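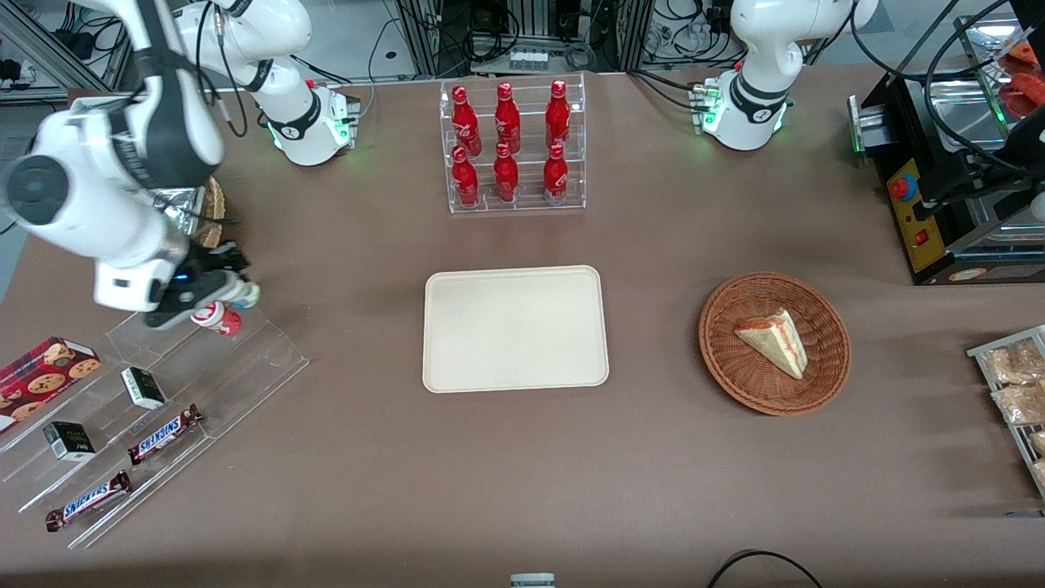
Keeping snacks fresh at home

Chips and biscuits go stale because they pick up moisture from the air. Squeeze the air out of an open packet, fold the top down twice and peg it. Keep it away from the kettle and the stove.

Crackers that have gone soft can be crisped up on a baking tray in a 125-degree oven for 10 minutes. Let them cool before you put the lid back on.
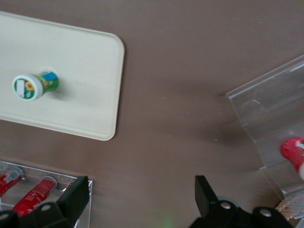
Store nuts in the fridge in warmer months – the oils turn rancid quickly in a hot cupboard. Write the month on the jar. Dried fruit needs its own container, or it will soften everything near it.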